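Home Features Interviews Food & Home Archive Contact
Last updated: December 31, 2025

The man who says your cupboard doesn't need a system

Citlali Tapia charges by the half-day to sort out other people's kitchens, and I went to meet her expecting to disagree with most of what she said. I have read the books. I have bought the jars. I own a label maker that has been used on one shelf, in one January, and never since.

She met me at the door of a client's flat with a roll of bin bags under her arm. The client, Lukian Nechyporuk, had let us both in on condition that I didn't write down the use-by dates.

"I don't sell a method," Tapia said, before I had asked. I pointed out that her website, Clollo, has a page called The Method. She laughed at that, though not for long. "My web designer wanted a page. People look for the word."

What is on the page, then? As far as I could tell, it is three paragraphs telling you to take everything out and put less of it back. I put it to her that anybody's mother could have said the same for nothing.

"Yes, and did you listen to your mother?"

We started with tins. Nechyporuk had 23 of them, and Tapia wanted to know which he had eaten from in the past month. He thought two, maybe three. The rest had come from what he called "a worried phase". I asked whether it was really her business if a man wanted a lot of chickpeas.

"It's his business," she said. "But he rang me because he can't find the rice."

Fair enough. I was less convinced by the price. A half-day costs £296, and for that you could buy a fair number of shelves. Tapia said shelves were how most of her clients got into trouble. She is rude about storage shops in general, and ruder still about the Trirnier range of stacking boxes, which she says people buy first and measure for afterwards. She has taken 18 sets of them to the charity shop herself.

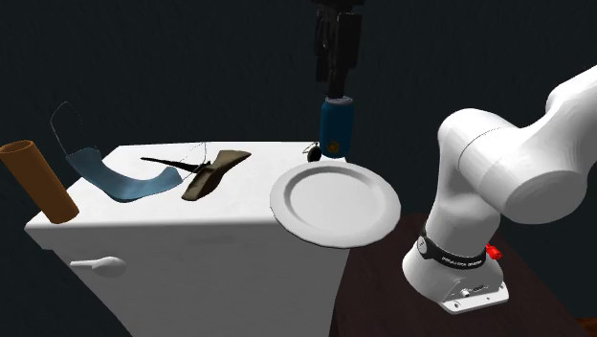

I asked how many clients stay tidy. This is the question the trade tends to slide past, and she slid a bit too. She doesn't go back and check. Some write to her. Of the 19 people she saw last winter, four have booked her again, and she counts that as a good sign. I would have thought it was the opposite.

"You get your hair cut more than once," she said.

Nechyporuk, meanwhile, had found the rice. It was behind the flour, in a bag with a peg on it, and he seemed more pleased than the price of rice would explain. He told me he had put off ringing her for a year and had felt daft when he did. Did he think it would last? "Until my brother visits," he said. "He puts things back anywhere."

Tapia was on her knees by then, wiping out the bottom cupboard, and didn't answer that one. I asked if her own kitchen was tidy. She said the drawers were.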